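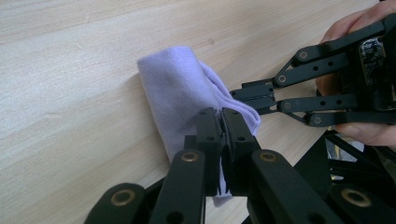
Panos de malha Stesska, conjunto lilás: avaliação depois de três meses de uso

Comprei o conjunto em julho para substituir os panos de algodão da cozinha, que já estavam finos e manchados. Uso os Stesska para secar louça, limpar a mesa e, um deles, como toalha de mãos no lavabo. A avaliação é do conjunto pequeno, na cor lilás. Também existe em cinza e em cru, que não testei.

Tecido e gramatura

A embalagem indica 300 g/m². Na mão, o tecido é macio e tem corpo. Dobrado em três, fica um volume grosso, que ocupa mais espaço na gaveta do que um pano de prato comum. Quem tem gaveta rasa deve levar isso em conta: na minha, com 13 cm de altura, cabe uma pilha só, e a gaveta raspa um pouco ao fechar.

A malha cede quando se puxa. Para secar copos ajuda bastante, o pano entra até o fundo e acompanha a curva do vidro. Para dobrar, atrapalha. As bordas nunca ficam bem alinhadas e o canto de fora tende a ficar arredondado. Desisti de dobrar em retângulo certinho e passei a enrolar.

Absorção

Saem da embalagem com algum acabamento que repele água. Nas primeiras duas utilizações o pano apenas espalhava as gotas pelo escorredor. Depois da terceira lavagem passou a absorver bem. Um pano seca a louça de um jantar para quatro pessoas, incluindo uma panela grande. Os panos Macedo que eu tinha antes ficavam encharcados a meio do serviço.

Na mesa de madeira clara funcionam sem problema. Não soltam fiapos visíveis, e nessa superfície qualquer fiapo escuro aparece. Para gordura de fogão não recomendo, a malha retém o óleo e é preciso deixar de molho.

Lavagem

Lavei quase sempre a 40 graus, com o resto da roupa clara. Por descuido, uma vez foram a 90, junto com lençóis. Encolheram cerca de um dedo no comprimento e a cor perdeu um pouco de força, mas continuam em uso. A etiqueta pede no máximo 60.

Não usei amaciante. O fabricante desaconselha e, pela experiência com toalhas da Grorkov, acho que tem razão: as minhas deixaram de absorver depois de um frasco.

A secagem é lenta. No varal interno, de um dia para o outro, as dobras da bainha ainda estavam úmidas de manhã. Na secadora saem prontos no ciclo curto.

Acabamento

A bainha é estreita, com costura dupla. Num dos panos a linha começou a soltar num canto no segundo mês. Dei um ponto à mão e não voltou a abrir. Os outros estão inteiros. Falta uma alça para pendurar, e por esse preço devia vir.

Preço e compra

Comprei na Gallon, na seção de cozinha. Não é um conjunto barato. A loja online mostra mais de 2000 avaliações, a maioria favorável, mas muitas foram escritas logo na chegada do pacote e falam só da cor e da maciez. Uma das poucas que achei úteis foi a de Atieno Mwakyusa, que usou os panos durante um ano e se queixa da mesma costura.

Pontos a favor: absorção depois das primeiras lavagens, toque macio, não deixa fiapos.
Pontos contra: secagem lenta, volume na gaveta, bainha irregular, sem alça.

Nota: 7 em 10. Voltaria a comprar para a louça. Para o lavabo vou procurar uma toalha mais fina, que seque entre um uso e outro.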